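Plirnlow: shared-space working code for mobile manipulators
Second progress report to the Ralon programme

Prepared by Nisha Dubey, with contributions from Gareth Sugden and Aqeel Bhutto

Where we are

The period covered by this report ends in April. The draft code now has 41 rules, down from the longer list we sent with the first report. Gareth went through that list and merged the ones that said the same thing in different words. Two sections, on floors and on doors, are close to final. The section on cables has been rewritten. The section on handing objects to people has hardly moved and we say more about it below.

As a reminder, the code is meant for teams that run an arm on a mobile base in ordinary offices and meeting spaces, where other people are working and where the furniture wasn't put there for the robot. It doesn't replace the risk assessment that the operator has to do anyway. It sets out what should be checked on the day, by whom, and what gets written down.

Work done on rooms and routes

We agreed with Ralon that every rule on room layout would be tried in at least one working space before going into the draft. Róisín Moynihan led these trials. She took the check sheet into each room, filled it in without moving anything, and then filled it in again after the operator had prepared the room in the usual way. The difference between the two sheets has been more useful than either of them alone. Kitchens and break areas gave the longest lists of points to discuss, and the rules on routes were mostly settled there.

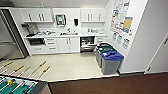

Rule 6 says that the free width of a route is measured to the furthest point of anything that can stick out into it. The earlier wording said "furniture", and operators read that as the body of the furniture, measured with everything shut or pushed in. In a kitchenette like ours the lowered dishwasher door sets the width on one side, and on the other it is the ends of the football table rods, which reach well past the table over the floor. Both are low enough to be missed by a person looking along the route at eye level. The new wording names doors, drawers, handles and rods, and asks for the measurement to be taken again if any of them changes position during a session.

Rule 7 covers changes of floor surface. The operator must drive the base slowly across each join, in both directions, before any task that involves carrying. If the base rocks enough to move the load, that join is marked on the plan and isn't crossed with anything held in the gripper. We had a suggestion that a fixed height limit for thresholds would be simpler. We decided against it for now, as bases differ too much in wheel size for one limit to be fair to all of them.

Rule 9, on routes past bins, sinks and appliances, is still open. Aqeel wants a fixed standing distance for people using the sink. Gareth thinks a slow zone would be followed more often. We will try both in the next period and keep a record of how people in the room behave under each.

Session records

The common record form is now in use by all three test teams. It has one page to be filled in before the session and one after. We have 317 completed forms. Of these, 89 include at least one stop, and 17 of the stops were made by somebody other than the operator. We had asked for that figure separately, at the request of the Ralon reviewers, and we think the form should keep the question.

The most common fault in the forms is a blank in the box for the reason for a stop. Operators told us the box came too late on the page, after the task details, and by then they had started again. It has been moved to the top. Hammad Butt has also cut the number of tick boxes on the first page, which people were filling in straight down without reading.

We haven't used the forms to compare teams and don't plan to. The tasks are too different, and we told the teams at the start that the forms wouldn't be used in that way.

Cables and desk equipment

The first draft treated cables as a tripping matter only. Reaching tasks close to monitors, sockets and network points have shown that this was too narrow. The revised section has four parts:

Before reaching behind or under equipment, the operator finds out which cables are connected and where they go. A light cable may look spare and still be in use.

A cable that crosses the reach path is moved and held in place, or the task is changed. It isn't enough for the operator to plan to watch it.

Equipment with power on it is treated as live, whatever the screen is doing. Indicator lights are noted on the form with their colour.

Closing force is set to the lowest value that will do the task before the fingers go near any connector. Pekix, who supplied the force gauge we use for checking this, have lent it for a further six months at no charge.

The third part caused some argument. The Abbasi team felt that switching equipment off at the wall should be required every time. That is the safer course where it can be done, and the draft now says so first. There are places where it can't be done without stopping someone else's work, and the code has to say something useful for those as well.

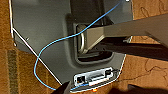 Who is allowed to stop a session?

Anyone in the room, at any time, and without giving a reason first. The draft says this in Rule 2 and repeats it on the notice that goes on the door. The operator asks for the reason afterwards and writes it down in the words the person used. A session stopped by a visitor is restarted only when that visitor has been told what will happen next. They don't have to agree to stay.

We have been asked whether this will lead to too many stops. The forms don't suggest so. Several operators did say that they found it awkward to be stopped by someone with no training, and Róisín has added a short part to the induction on how to take a stop calmly and get on with the restart check.

Handing over objects

Progress has been slow. Two trials were put off when the operator we had trained for them was moved to other duties, and we didn't have a second person ready. Hammad has now been through the training and can lead them. The draft rules are written but untested, so under our agreement they stay out of the main text. We expect to test them in the next period. If that slips again, we would prefer to publish without the section and add it later.

Spending

Spending is in line with the plan apart from travel, which is under, and printing, which is over. The printing cost comes from the two versions of the record form. We ask for Ralon's agreement to move the unspent travel money to printing and to a second set of floor markers. No change to the total is needed.

Next period

Settle Rule 9 after trying both versions near sinks and appliances.

Run the handing-over trials, with Hammad leading and Aqeel recording.

Send the cable section to the Abbasi team for a second reading and answer their comments in writing.

Prepare a one-page summary for building managers. Several have asked for one. The full code is too long for their purpose - they mainly want to know what will be on the floor, at what time of day, and whom to ring.

Points on which we would like a reply

Whether the reviewers wish to see the revised record form before it is printed. Gareth can send it as it stands.

Whether the summary for building managers should carry the Ralon name. We have left a space for it at the foot of the page.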